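Evbridge council drops dining table rule after 388 objections

Evbridge town council has withdrawn a proposal that would have made people who rent out a room in their own home provide lodgers with "a table suitable for seated meals", after the idea drew 388 written objections and one letter of support, from a man who sells tables.

The rule was tucked into page 30 of the draft lodgings code, between a paragraph on smoke alarms and another on where to keep the bins. It went unremarked for most of the winter. Then the Perley Road residents' group got hold of it in January, and the council's postbag has not been the same since.

Under the draft, any household taking in a paying lodger would have had to keep a table of "adequate dimensions" clear for use at breakfast and in the evening. Adequate was not defined. Nor was clear, and it was this word that did the damage. Several objectors asked whether a jigsaw counted as an obstruction, and if so whether it mattered how close it was to being finished. One wanted to know if the council would be sending somebody round.

It would have been. The draft gave housing officers the power to inspect the table on 11 days' notice, a period which the residents' group pointed out was long enough to tidy any table in Europe.

Skarphéðinn Laxdal, who has let his back bedroom for five years and spoke at last week's public meeting, said his present lodger ate standing up by the sink and seemed perfectly happy. "I offered him a chair once," he said. "He took it upstairs and puts his coat on it."

Miloslav Hrnčiar, the councillor who drafted the code, said the intention had been misunderstood. The council had received complaints from lodgers who were eating on their beds, he said, and had wanted to set a decent minimum. Asked how many complaints, he said five. Asked how many lodgers, he said he would have to check, and later confirmed that it was one lodger, who had moved out.
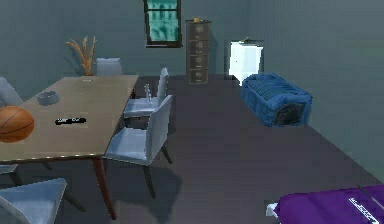

Much of the meeting was taken up with what people in Evbridge use their tables for, a subject on which the town turns out to hold strong views. Homework and ironing were both popular. A woman from Thorlacius Court said hers had not had a meal on it since her daughter took up dressmaking, and that she would sooner lose the lodger than move the sewing machine. She was applauded.

Councillors voted to take the paragraph out and send the rest of the code back to officers. The smoke alarm rules stay as they were, having attracted no comment of any kind. The paragraph on bins has been marked for further discussion, and the residents' group has already asked for a bigger hall.

A revised draft is expected before the summer. Mr Hrnčiar said it would be shorter. Copies of the present version can be read at the library on request, where they are kept behind the desk because the reading table is being used for the seed swap.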